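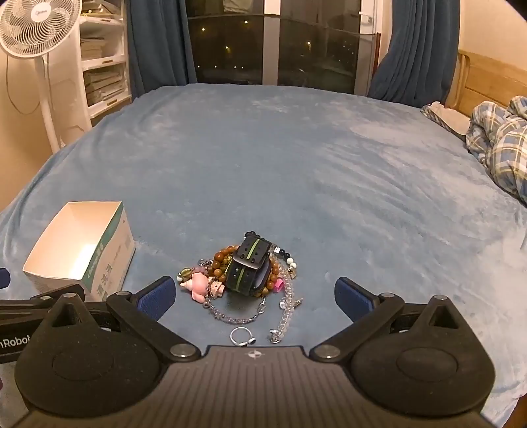

What does the player do in a turn-based management game between one turn and the next?

The player sets orders, spends from a fixed budget and then hands control to the program, which works out the results and reports them back.

Week 4 handout - Turn structure and the weekly report
Game Systems 1
Notes by Siamak Vahidi, revised by Rungnapa Bunnag

Read this before the tutorial. You will need the Winder build on your own machine, and the save file from Week 3.

1. The turn

Winder is a small trading game written for this course. The player runs a river freight company with a handful of barges and bids for cargo against three computer rivals. One turn stands for one week. During the turn the game waits. Prices don't move, rivals don't act and the player can look at any screen as often as they like. When the player presses End Week, the program runs through its steps in this order:

Fuel and wages are paid.
Barges move.
Cargo is delivered and payment is added.
Rivals place bids.
New prices are set for each port.
The report is written.

The order matters a good deal. In the first version, payment came before wages, and a company could stay afloat with no cash at all so long as one barge was due in port. Swapping those two steps made the early game much harder, and the starting cash had to go up to 2000 to make up for it.

2. The report

Most of what the player learns comes from the weekly report. In Winder it has a cash line, a list of deliveries, a list of breakdowns and the winning bids at each port. Cash is shown as a total with the change beside it, for example 3423 (+458). Testers who were given only the total often couldn't say whether the week had gone well.

Keep the report to one screen. Ankit Garg's group tried a longer report with every rival's cargo in it, and players skipped straight past it by the fifth week of play. If a figure doesn't help with the next decision, move it to a screen the player can open when they want it.

Breakdowns should name the barge and the port. "A barge has been delayed" sends the player hunting through the fleet list.

3. Randomness

Price changes at each port are drawn from a table. The table is in the file prices.txt and you can edit it in any text editor. Breakdowns use a separate roll for each barge - older barges roll against a higher number.

Both use the same seed, stored in the save file. If you load a save and end the week again with the same orders, you will get the same result. Some players dislike this and some rely on it. Be ready to argue for one or the other in the tutorial.

4. Exercise

Load the Week 3 save. Set the seed to 258 and play ten weeks, writing down your cash at the end of each. Then swap any two steps in the turn order, reload and play the same ten weeks with the same orders as far as the game allows. Bring both sets of figures.

Work in pairs if you like, but hand in your own write-up. One page is enough.

Chaiwat Srisuk has the lab key. Questions about the build go to Octavio Carhuamaca, who also has the older version with the payment bug still in it.

Next week: rival behaviour and bidding.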